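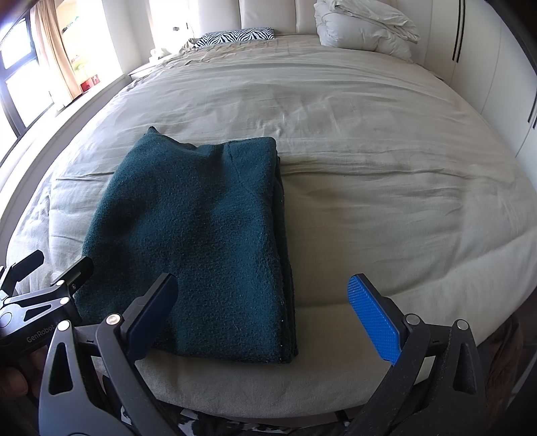
Has the Fono project produced a usable record of how decisions on public gatherings are made in Nament?

The record now covers every notice of a public gathering filed with the Nament district administration during the reporting period, together with the decision given in each case. It can be used for comparison between districts. It can't yet be used to measure how often a refusal is overturned, as court papers are still missing for part of the set.

Fono: progress report to Quintela
Submitted Feb 4, 2024

Scope of the period

Work in this period fell under the first and second parts of the grant agreement: collecting notices and decisions, and coding them in the Rarudex database. The third part, training for local organisers, was moved to the next period with the agreement of the grants office and is reported here only where preparation has started.

The period took in the run-up to the district council vote in November and the weeks after it. The number of notices rose before the vote and stayed high afterwards, when the results in several wards were disputed. The workplan had allowed for the rise but not for its length, and coding was still going on after the date we had set for closing the set.

Collection of notices and decisions

The set holds 422 notices. Each was obtained either from the organiser or from the register at the district administration, and where both copies exist they were compared. The two agree in most cases. The usual differences are in the stated start time and in the route, and the register tends to show the version agreed after a telephone call, with no note that the first version was changed. We now store both versions as separate entries in Rarudex with a link between them. An earlier practice of overwriting the organiser's copy has been stopped, and entries affected by it have been restored from paper.

Of the notices in the set, 101 were refused. A refusal is counted when the administration gave a written decision against the gathering in the form requested. An offer of another place or another day is coded as a refusal with an alternative, following the coding guide approved by Quintela at the start of the grant. Some organisers objected to this, since they had accepted the alternative and did not regard themselves as refused. We have kept the rule, but the tables in the annex show the two groups apart.

Silence from the administration is a harder matter. Under the district rules a notice with no reply by the deadline is taken as accepted. In practice organisers were sometimes told by telephone that no permission had been given, and police on the spot worked from a list that left these gatherings out. We code such cases as accepted, with a flag. The flag is new and has been applied backwards through the whole set.

Reasons given for refusal

Written reasons are short and repeat the same phrases. Road works, another event at the same place and the safety of pedestrians are the ones used most. For refusals citing another event, we asked the administration to confirm that the event took place. Replies were received to 60 of these requests. The rest are overdue – a reminder was sent, followed by a formal complaint to the district ombudsman's office, which has acknowledged receipt and given no date for a decision.

The replies themselves vary in value. Some name the event and the body that held it. Others state only that the square was reserved. We treat the second type as unconfirmed. Publishing a figure for confirmed and unconfirmed cases before the overdue replies arrive would be open to challenge, so none is given in this report.

Rarudex

The database was moved to a new server during the period. Access was interrupted overnight and no entries were lost. Three changes were made to the structure:

- a separate field for the version of the notice (organiser's copy or register copy)
- a flag for acceptance by silence
- a field for the rank of the official who signed the decision, without the name

The last change replaces the name field used before. Legal advice was that names of junior officials add little to the findings and bring a risk of complaints. Names already entered have been removed from the working copy and are held in a sealed file, to which the coordinator and the legal adviser have access.

Double coding was carried out on a sample drawn from each ward. Agreement between coders was good on dates, places and outcomes and weaker on the subject of the gathering, where a protest over heating charges might be coded as social or as political depending on the speakers. The guide has been amended so that the subject is taken from the notice alone. Entries coded under the old wording are being checked again. This is the main task left over from the period.

Court papers

Organisers who appealed were asked for copies of the judgment. Fewer sent them than had agreed to do so. The district court publishes its judgments with the parties' details removed, and matching them to notices by date and place is slow and not always certain. A request for bulk access has been made to the court registry – it was returned once for a missing signature and has been filed again.

Spending

Spending is within budget on all lines except travel, which is underspent because the register was opened for inspection in one building instead of in each ward office. We ask for permission to move the balance to translation, where the cost of the annex was higher than planned. The server move was paid for from the equipment line. Receipts are attached to the financial report, which is sent separately.

Risks

The district council has placed a draft on its agenda that would lengthen the notice period. If adopted, it would split the set into cases under the old and the new rule and make comparison over time less direct. We will submit a written comment on the draft and have begun adding the number of days between filing and event to each entry, so that the effect can be measured if the rule changes.

Access to the register depends on a yearly letter from the administration. The present letter remains valid for the next period. Renewal has been requested early.

Work planned for the next period

Completion of the second check on subject coding. Matching of court judgments. A first public summary in plain language, to be sent to Quintela in draft before release. Training sessions for organisers on how to file a notice and keep proof of filing, for which the handout is written and is with the legal adviser.

Related items
Fono: coding guide, amended version
Nament district council: draft rules on notice periods
Rarudex: note on changes to data fields
Quintela: reporting calendar for grant holders
Fono: previous progress report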